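How to check a religious claim you read in the local paper

Most local papers still run a faith column, and most of those columns sooner or later make a claim about history, science or what other people believe. You can check nearly all of them at home in an evening. The steps below are the ones I use.

1. Write the claim down in one sentence

Copy the exact words if you can. "Prayer cures illness" and "people who pray report feeling better" are two different claims, and a column will often slide from one to the other within a paragraph. Pick the stronger one and work on that. If you can't get it into one sentence, you probably have two claims, so take them separately.

2. Sort it by type

Some claims can be tested and some can't. "God loves you" is not something you can look up. "A survey of 2261 adults found that believers sleep better" is. Leave the first kind alone unless the writer offers it as evidence for something else.

3. Find where it came from

Search for the longest unusual phrase in the claim, in quotation marks. Sermon collections copy from each other, so the same story may turn up on dozens of sites with different names in it. Keep going back until you reach the oldest version you can find. Note the year and who published it.

If a book is cited, ask the library for it. A page number helps. I once spent a week on a quotation given as page 199 of a book that stopped at 30 pages short of that.

4. Read the whole passage

This goes for scripture too. Read the chapter before and the chapter after, in at least two translations. Verses quoted alone in a column are often answers to a question asked earlier on the page.

5. Look at the numbers

For a survey, you want to know who was asked, how they were picked and what the question said. A figure of 56 percent means little if the people asked were all leaving the same church service.

6. Ask someone who disagrees with you

Elsie Hollis reads my drafts. She is a Methodist and has caught more of my mistakes than anyone on my own side – usually places where I described a belief that no one in her church holds.

7. Write to the editor

Keep it short. Give the claim, the source and the correction, in that order. Leave out your views on religion in general. A letter in the form below has a fair chance of being printed.

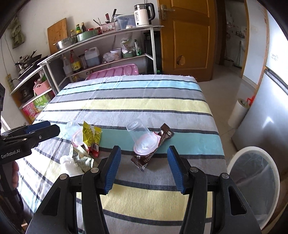

PENROSE, September – Your faith column says that no society has ever had laws without a religion behind them. The writer gives no source for this. Could he tell readers which societies he looked at, and where the records can be read?

Barry Wragg

Keep a copy of what you send. If the paper cuts your letter in a way that changes the meaning, reply to the same address and ask for the missing line to be restored.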